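Clearing a false "closed" reading on the Dirkum hand-held gripper

Applies to: Dirkum hand-held gripper with blue pads, logging through the Stulik recorder. Firmware version does not matter.

Time needed: 5 minutes for the check, longer if the pads have to come off.

Symptom

The recorder reports the fingers as fully closed while there is fabric between the pads. The operator feels a normal grip, the garment lifts, and the file saves without a warning. The fault only shows up when the recorded finger width is used to drive the arm. The arm takes the reading at face value, closes to zero on a folded trouser leg, and trips on motor current. In the worse version the zero has moved the other way. The arm then stops short of the cloth and swings away with nothing held.

We found it in the bedding set. Of 191 recorded grasps, 54 carried a width that could not be right for the cloth being held. All had been made on one gripper, and all had been accepted by the recorder.

Stop using the recordings for arm playback as soon as you suspect this fault. An arm that trips on current while holding cloth keeps its grip until power is removed. Anyone who reaches in to free the cloth has a hand between the fingers when they release. Press the stop, remove power, then clear the cloth.

What causes it

The width is not measured at the pads. It is worked out from the angle of one finger, on the assumption that the other finger mirrors it. Two things break that assumption.

The first is a linkage screw that has backed out. The finger on that side gains some play and lags behind the other. At full close the pads still touch, but they meet to one side of centre.

The second is a pad that has crept along its plate. The pads are rubber and are held by a push fit. Pulling on heavy cloth drags them towards the tip a little at a time. Once one pad stands proud of the other, the faces no longer meet square and the tips touch before the faces do.

Either one moves the true zero away from the stored zero. The recorder stores its zero once, at power-up, and does not look again.

Check 1: pinch test on a single layer

1. Lay a garment of medium weight on a soft surface. A bed is better than a bench for this, as the cloth is free to sink and the fingers close without side load.
2. Power up the recorder with the fingers closed on nothing. Note the width shown.
3. Open fully, take a small fold between the pads and close until it is held. Do not squeeze beyond that.
4. Read the width again. A single fold of printed cotton should give a small value that holds steady. Zero is a fail, and so is a value that wanders while your hand is still.
5. Look down the fingers and compare the height of the pads on the cloth.
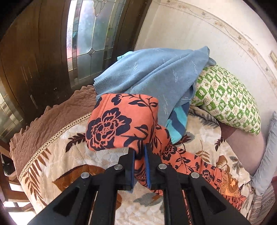 A comment left under the first version of this page disagrees with step 5: judging pad height by eye is useless with a wide lens, the poster writes, as the view bends towards the edges and a square pair of pads can look offset. Close them on a strip of card, take the card out and measure the two marks.

The card method is sound and now forms part of check 2. Step 5 stays in as a quick look. Treat a height difference seen there as a prompt to carry on to check 2, and never as a pass or a fail in its own right. If the operator tilts the wrist by a few degrees the pads will look uneven on a perfectly good gripper.

Check 2: card marks

1. Cut a strip of thin card a little wider than the pads.
2. Rub pencil lightly over both pad faces.
3. Hold the card upright between the fingers and close on it with normal force.
4. Open, remove the card and compare front and back.

If the marks line up and are evenly dark, the pads are square. Go to "Resetting the zero".

If the marks line up but are dark at the tip end only, a pad has crept. Go to "Refitting a pad".

If the marks are out of line, wiggle each finger sideways at the tip. Play on one side points to a linkage screw.

Tightening the linkage

The round silver heads on the arms are the linkage screws. Use a driver that fits the head fully. Turn each one until the play is gone and the finger still falls open under its own weight when the gripper is turned over. If it has to be pushed open, back the screw off slightly and try again. A tight joint gives the same wrong width as a loose one and is harder to spot.

Use a low-strength thread lock. Medium grade creeps into the joint and stiffens it, and the plates are plastic, so heat cannot be used to free the screw later. We lost a finger plate at Raltbridge that way.

Refitting a pad

1. Remove power from the recorder.
2. Slide the pad off towards the tip. Do not lever it.
3. Wipe the plate with alcohol and let it dry. Fabric softener residue is the usual reason for creep on grippers used for laundry work.
4. Push the pad back on until it meets the shoulder.
5. Repeat on the other finger, even if that pad looks right.

Replace the pads as a pair at 700 grasps on bedding or towelling. We have no good figure for lighter cloth.

Resetting the zero

With the fingers closed on nothing, restart the recorder. Wait for the reading to settle, then open and close fully and confirm that it comes back to the same value. Repeat with the gripper pointing down, as it will be in use. A reading that changes between level and pointing down means there is still play in the linkage.

Check 3: bunched cloth

A gripper can pass on a single fold and fail on a thick one. The load on a bunched quilt is wide and uneven, and it pushes the fingers apart at the tips. Press the open fingers into the cloth, let the fabric rise between them, and close slowly. Watch the width on the way down.

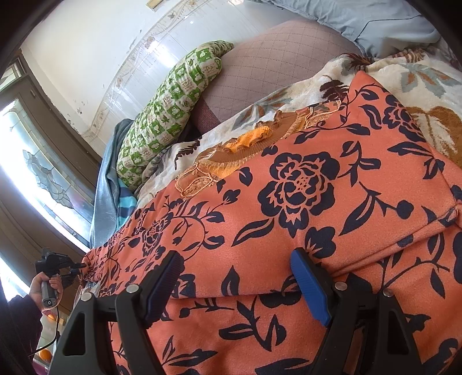

The value should fall smoothly and stop at a plain positive figure. A step in the reading part way down means one finger has stuck and then caught up. Return to the linkage section. Release the cloth, close on nothing and check the zero once more before logging anything.

Dealing with recordings already made

Do not correct old files by adding a fixed offset. We tried it with the Nechyporuk converter, and it repaired the early grasps and spoiled the later ones, as the pad had gone on creeping through the session. Mark the files as unfit for playback. The camera track is still usable for work that does not need finger width.

To stop the same thing getting through again, turn on "Reject zero under load" in the Stulik settings. It is off by default. With it on, the recorder refuses to save a grasp when the grip switch is pressed and the width reads zero. It will not catch a zero that has drifted the other way, so repeat check 1 at the start of each session and again after any drop.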